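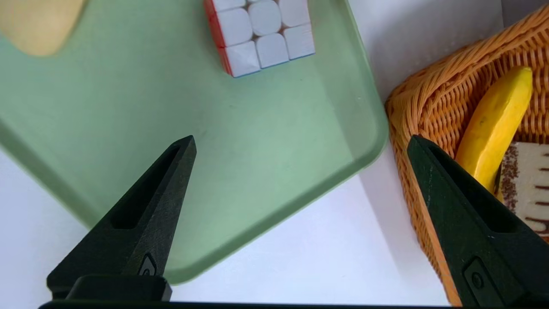 The view from a gripper at Fullirska: a banana in the orange basket, a puzzle cube still on the tray.

Daiane Dantas has moved the same banana from a green tray to an orange basket more times than she cares to remember. She does it with two robot arms, which she steers by hand from a pair of smaller levers, and every move is recorded. When the banana is in, she goes on to the next thing. When the tray is clear, she sets it up again in a different order.

This is how Fullirska teaches its sorting system, which the team calls Gruno. There is no rule book inside it that says what a banana is or which basket it belongs in. There are only examples, and each one has to be made by a person who sits down and does the job.

"People ask me when the programming starts," says Nivaldo Trindade, who runs the collection room. "I tell them they're looking at it."

The work begins in September, the year's big push, with a goal of 200 clean runs per task. A run is one full sort, start to finish. Food goes in one basket and household things in the other. Dantas can finish a good one in under 3 minutes, though the first of the morning is always slower. Her hands have to get used to the delay again.
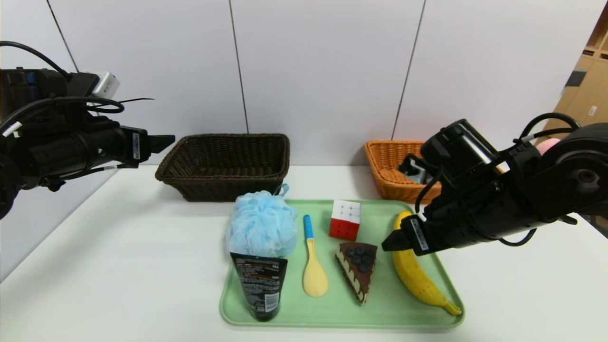
The objects are picked to be annoying in different ways. A bath sponge gives when it is squeezed and tends to catch on the fingertips. A tube will stand on its cap until something brushes it. A spoon lies nearly flat, so the fingers have to come down almost to the plastic to get hold of it. Cake, in this room, is a toy, and it has a pointed end and a fat end that need different grips.

Trindade keeps a list of what goes wrong. He does not throw out every run with a mistake in it. If the operator drops the spoon and picks it up again smoothly, he keeps the recording - the system will drop spoons too, and it needs to have seen a way back. What he cuts are the runs where the operator stops to think. A long pause with the arms in midair teaches the system to pause.

He learned that from Jamis, an earlier project, which spent a good part of its life hovering. "It was very thoughtful," he says. "It never picked anything up."
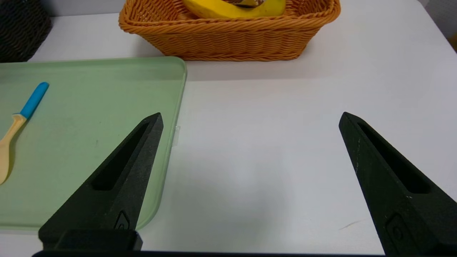
Orange basket, dark basket, green tray: the layout used for the sorting task.

Each run is saved from several cameras, including one close to each gripper. The close views matter most in the last inch, when the arm itself can block the view from higher up. Dantas checks them between runs for smears on the lens.

The files then go to Asante, the labeling tool, where someone writes a plain sentence for each step. "Pick up the spoon." "Put the banana in the orange basket." Two people label every run, and Trindade settles it when they disagree. Most arguments are over where a step ends. Is the banana in the basket when it touches the bottom, or when the fingers let go? They went with the fingers.

Dantas used to work in a bakery, and she says the hours are better here. By 4 in the afternoon her shoulders are sore and she hands the levers over to the next operator, who likes the tray set up farther to the left.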